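Saltetti Two-Arm Bench Cell
Item 2347
Page updated 2023-09-07

Overview

The Saltetti bench cell is a wood-topped work table with two robot arms, made for small handling jobs that people have done by hand until now: feeding strips, holding one end while the other is fastened, passing a part from one side of the bench to the other. It is sold to shops and packing rooms that want to take the repetitive part of a job off their staff and keep the rest of the job where it is.

The top is butcher block on black aluminum extrusion. A crossbar runs over the table and takes mounting plates. The two-finger grippers handle flat, flexible material as well as rigid parts, and both arms can hold the same strip at once.

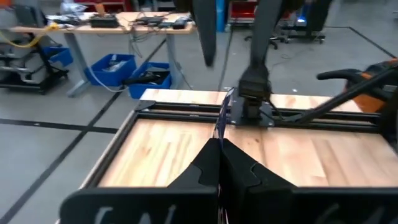
How many people does it take to run the cell?
One operator per shift can look after two cells. Loading material, clearing a stop and checking finished work stay with the operator, and most sites rotate the job so that the same person isn't on it all week.

What changes for staff

At Losport, where the cell went onto the strap line in August, the people who used to hold and feed material now set up the runs and inspect the output. The work involves less pinching and reaching and more walking between stations. Some of them liked the old bench better for talking – it was quieter and they sat side by side – and the site moved the inspection table closer to the cells after they asked for it.

Training takes seven hours, split over two shifts. No programming is needed for everyday use. A new part is taught by guiding the arms through the motion and saving it under a name. Changes to speed or grip force need a supervisor login.

Specifications

Arms: 2
Gripper type: two-finger, parallel
Stored jobs: up to 3000
Table top: butcher block, oiled
Rails: black aluminum extrusion

Ordering and service

Orders go through Çetinkaya, who also handle delivery and floor marking. Spare fingers and mounting plates ship from the Cluvau warehouse. Please have the item number ready when you call, and tell us what material you plan to run – samples can be sent in ahead of the order for a grip test.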